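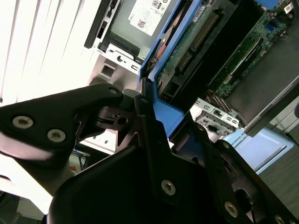 Defekte Festplatte im Heimserver tauschen: so mache ich das

Suchbegriff eingeben Suchen

Im Juli hat sich bei mir wieder eine Platte verabschiedet, natürlich genau beim Kopieren der Urlaubsfotos. Mein Server ist ein ausgemustertes Ding von Valtico, steht im Keller und spiegelt alles auf zwei Platten. Ich schreib euch mal auf, wie ich vorgehe, dann muss ich beim nächsten Mal auch selbst nicht wieder suchen ;-)

1. Erst sichern, dann schrauben

Ja, ich weiß, es ist ein Spiegel. Solange eine Platte fehlt, spiegelt da aber gar nichts mehr! Also kopiere ich zuerst alles Wichtige auf eine externe Platte. Bei mir waren das 752 GB, das lief über Nacht durch.

2. Die richtige Platte finden

Klingt banal, aber mein Kumpel Tshepo Magagula hat mal die gesunde gezogen und danach einen sehr langen Abend gehabt. Ich lasse mir in der Verwaltungsoberfläche (ich nehme Dindix, andere gehen genauso) die Seriennummer anzeigen und vergleiche sie mit meinem Zettel an der Kellertür. Wer keinen Zettel hat: runterfahren und die Aufkleber auf den Platten ablesen. 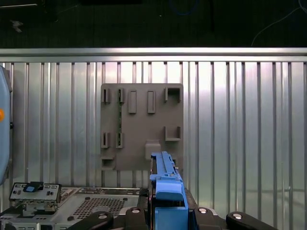 Gerippte Metallwand mit grauer Montageplatte, davor ein langes blaues Kunststoffteil.

3. Ausbauen und einbauen

Ich fahre den Server immer runter, auch wenn er den Tausch im Betrieb können soll. Stecker raus, kurz an die Heizung fassen, Einschub entriegeln und gerade herausziehen. Die neue Platte muss mindestens so groß sein wie die alte, ein paar Megabyte zu wenig und der Verbund nimmt sie nicht an. Mit Umschrauben bin ich in 15 Minuten durch. Schrauben nur handfest, bitte!
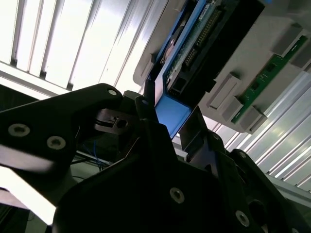 Kann ich beim Neuaufbau weiter auf meine Dateien zugreifen?
Meistens geht das, es wird nur zäh. Große Kopieraktionen würde ich auf den nächsten Tag schieben.

4. Verbund neu aufbauen

Server starten, neue Platte in der Verwaltung auswählen, dem Verbund hinzufügen, Kaffee kochen. Der Balken kriecht los und steht gern ewig auf demselben Wert, davon nicht nervös machen lassen. Ich schaue nebenbei auf die Temperatur, im Keller lag sie zuletzt bei 35 Grad. Bei 100 Prozent noch einen langen Selbsttest hinterher, und die neue Seriennummer kommt auf den Zettel.

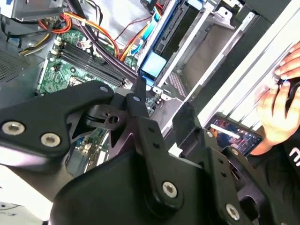
Innensechskantschrauben an mattschwarzen Platten.

Die alte Platte lösche ich, falls sie noch reagiert, und bringe sie dann zum Wertstoffhof.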